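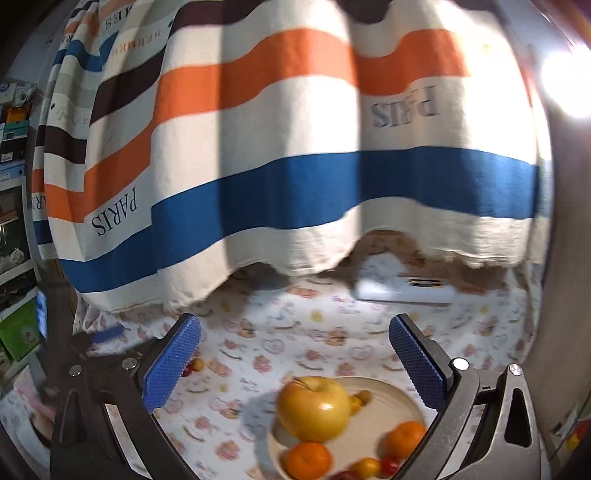 4. Setting up your first screening

Welcome to the fun part! By now your Velar player is out of its box and updated (section 3), so let's get a film on the wall.

Before you start, check that you have the Pudberg lens ring fitted. Without it the projector will still run, but the corners go soft and old black-and-white prints suffer the most.

1. Place the projector 305 cm from the wall or screen. Measure from the front of the lens, not the back of the case.

2. Plug the Velar player into the port marked FILM IN. The light turns green after 10 seconds.

3. Press MENU and choose Picture, then Shape. Pick Academy for most films made before the fifties, or Wide for nearly everything later. Silent films have their own setting — try it, they look marvellous!

4. Turn the focus ring until the grain of the film is crisp. Pause on a title card if you can, as lettering is much easier to judge than a face.

5. Choose Sound, then Theatre. If the dialogue seems thin, move the Mistum speaker closer to the centre and run the test tone again.

6. Open the Jakubowski Library tab and scroll away. There are 565 features in there, plus 69 cartoons and newsreels, and you can line up a cartoon ahead of the main feature just like a proper Saturday matinee.

Note: Subtitles are off by default. Hold CC for two seconds to turn them on, and use the arrows to change their size or colour.

Note: The intermission card appears at the halfway point of any film over two hours. You can switch it off under Extras, but we love it.

Caution: Never look into the lens while the lamp is lit.

Caution: Let the fan stop by itself before you unplug the projector.

If the picture leans to one side, go to section 5, Straightening the image.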